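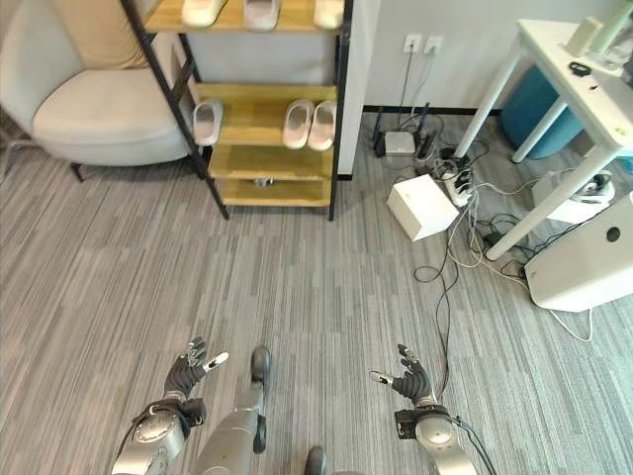
相亲先写信：Tapsell的“慢慢认识”之夜又要开始报名了

如果您这几年用过交友软件，大概也体会过那种滑到手指发酸、却连一句像样的话都没聊上的夜晚。住在Tapsell的Tayla Harawira对这种感觉再熟悉不过，所以她去年冬天索性把手机丢到一边，跟好朋友Ataahua McAlister商量着办了一个老派得有些可爱的活动：想认识人，先给对方写信。

活动名叫Plikada，是两个人在厨房里一边削土豆一边胡乱拼出来的词，没有什么特别的意思，只是念起来顺口，后来大家叫惯了，也就不改了。规则说起来不复杂，报名的人先交一封不署真名的信，写什么都行，写自己怎么过星期天，写上一段感情里学会的事，写家里那只脾气很坏的猫，统统可以，唯独不许附照片，也不许写收入和身高。信由两位主办人誊一个编号，再寄给另一位参加者。来回通过三封信之后，双方都愿意，才会在Kalero咖啡馆见面。

“我三十岁以后最怕听到的一句话，就是‘你条件这么好，怎么还单着’，”Tayla笑着说，“好像感情是一张表格，填满了就该有人来领。我想让大家先看到一个人怎么说话，怎么想事情，别的可以晚一点再说。”

第一季收到的信比她们预想的多得多，一共223封，堆在Ataahua家的餐桌上，有将近一个月，她们一家人只好端着碗在沙发上吃饭。信纸也是五花八门，有人用公司的便笺，有人特地去买了带暗纹的纸，还有一位先生写在菜谱的背面，收信的女士后来照着正面那道炖羊肉做了一次，回信里老老实实地写：盐放多了。

说到这里，您一定想问，到底成了几对？Ataahua每次被问到都要叹一口气，然后笑眯眯地回答，目前有5对还在交往，其中一对打算明年春天搬到一起住。不过她自己更愿意讲的，倒是那些没有成的。有两位女士本来各自在等一封情书，在见面会上坐到了同一张桌子，现在每个周末一起去爬山；还有一位离婚多年的父亲，信写到第二封就退出了，临走留了一张字条，说写信的时候才发现自己还在生前妻的气，想先把这件事想明白，等想明白了再来报名。Tayla把那张字条夹在自己的笔记本里，一直留着。

当然，也不是人人都喜欢这种慢法。有参加者抱怨，等一封信要等上一个多星期，心都等凉了；也有人觉得不看照片终究有点冒险，真见了面，万一没有感觉，双方都尴尬。两位主办人都认真听了，今年做了些调整：信件改为每星期四统一寄出，大家心里有个数；第三封信之后加了一次电话，时长不限，聊不下去可以随时说再见，不用找借口。第一次见面也改成了小组形式，一张长桌坐几组人，谁要是冷场了，旁边总有人递一句话过来。

活动的另一项变化，是多了一场面向所有人的晚间谈话，不报名写信也能来听。这一季的题目叫“我很能干，我也想有人陪”，起因是Tayla在来信里反复读到同一种心情。好些女士会先花半页纸解释自己工作稳定、会修水管、一个人旅行过很多地方，解释完了，才小心翼翼地在结尾添上一句，其实很想有人一起吃晚饭。男士们的信里也有类似的拐弯抹角，有一位写了整整两页钓鱼，最后一行才说，鱼钓上来不知道该给谁看。

“两件事本来就不打架呀，”Ataahua说，“我结婚十几年了，家里的灯泡还是我换，可换完了我也要喊他过来看一眼，夸我一句。”谈话那晚她会主持，也会读几封征得作者同意的信，读之前都会隐去可能认出人的细节。容易掉眼泪的朋友，主办人建议坐后排，离纸巾近一些。

谈话地点在Storkier书店二楼，晚上七点开始，店里备有热茶和饼干，座位只有100个，想坐得舒服最好早点到。带孩子来的家长也欢迎，一楼的绘本区当晚会开到散场。

写信活动的报名从七月开始，年满二十五岁、目前单身即可，没有上限，最年长的一位报名者去年七十四岁，她的信据说是全部信件里字最漂亮的。信件请装在信封里，投进Kalero咖啡馆柜台旁的739号信箱，信封上不要写名字，画一个自己认得的小记号就好，联系方式另写在一张小卡片上，卡片只有两位主办人会看到。字写得不好看没有关系，错别字也没有关系，Tayla特别托我们转告大家，信可以打草稿，但是请不要让朋友代笔，上一季有一位就是这样，电话一接通，对方就听出来了。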